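Rindiretti Bench Forum > Rules and good practice > Paper and card tasks

Limits for thin paper with two arms: what do you write in your cell rules?

oskar_linde
Posted 3 November 2022
Hello all. I am writing the rules for our bench at Disitz and I would like your opinions before they go on the wall. The task is letter paper, envelopes and light card. My draft says:
1. Loose sheets stay flat and separate before the arms are enabled.
2. Only one arm may hold a sheet at a time.
3. Nothing is on the table which is not part of the task.
4. After 33 cycles, wipe the finger pads.

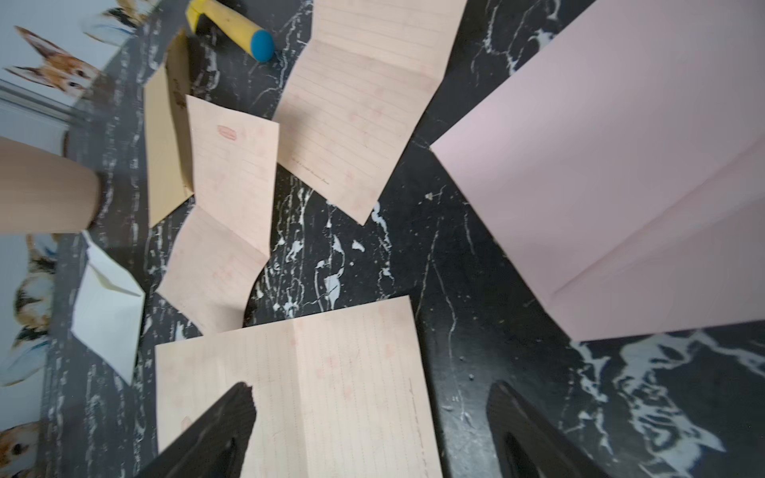
Wrist view, letter paper between the fingers.

I am not sure about rule 2. Is it too strict?

batar_hand
For me it is too strict, yes. With rule 2 you can never pass a card from left to right, and you can never pull a fold tight. We had the same sentence in April and everybody ignored it, so we took it out. A rule which is ignored makes the other rules weak also.

tilda.k
I disagree with batar_hand. Two arms on one sheet is how we tore most of our paper. Keep the rule, and write the handover as an exception with its own speed.

Rule 3 is the one I would discuss. In your picture I see a yellow thing with a blue cap at the top. Is it part of the task?

oskar_linde
No, it is not. You are right, I must follow my own rule. I put my draft of the handover section below, copied from our wiki.

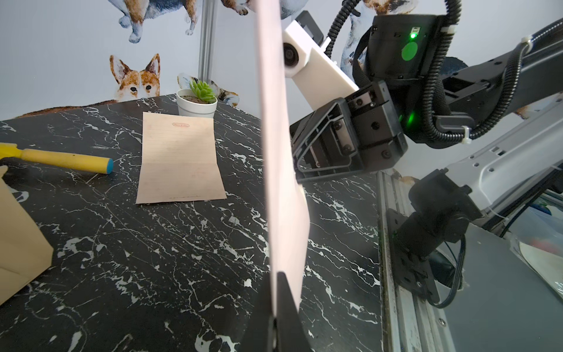
This page was last modified by oskar_linde, revision 2
Handover of card. The giving arm holds the card at the lower part and stands still. The receiving arm comes from the side with open fingers, at reduced speed. The giving arm opens only when the receiving arm reports contact. If the card bends, both arms stop and a person decides. No hands go over the rail while the arms are enabled.

Meinrad Fuchs
The text is good, but "reports contact" is not enough for paper. A motor current does not notice a thin card. In our Gosling log we have 3,878 handovers, and the false contact reports were nearly all with card, hardly any with boxes. I would ask for a check by the wrist camera also. And please write who "a person" is. If three people stand there, each one waits for the others.

batar_hand
The camera check is slow. For paper which costs nothing I would accept a dropped sheet.

Meinrad Fuchs
The sheet costs nothing, I agree. The habit costs something when the next task is glass.

tilda.k
+1 for Meinrad. Oskar, what about cardboard? You cannot fold a box with one arm only, so there rule 2 has no sense at all.

oskar_linde
Yes, I thought to separate it. Sheets follow rule 2, boxes get their own rule: both arms may work on the box, but the grippers approach from opposite sides and neither one crosses the middle.

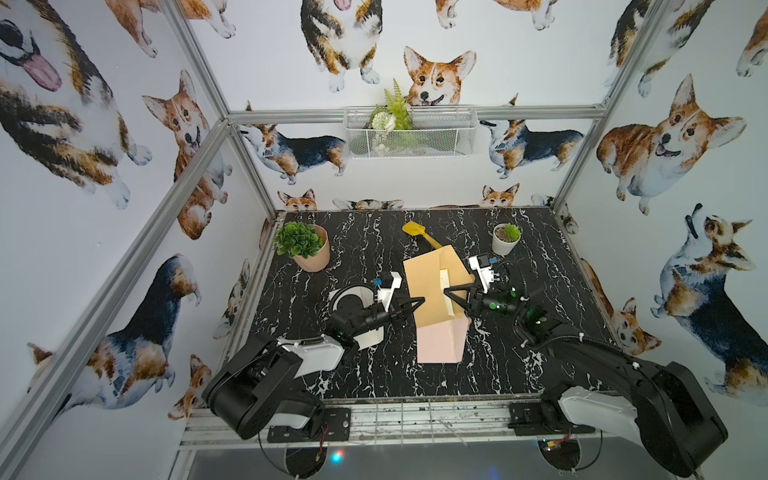
Folded box between the two grippers, full table.

tilda.k
I like this better. But now I see two plants and a yellow shovel on the table :) Either you change rule 3 or you clear the table. I would write "objects outside the reach area may stay", and mark the reach area with tape.

batar_hand
Tape comes off. Write the distance in the rules.

oskar_linde
I will do both. New draft when I have measured it.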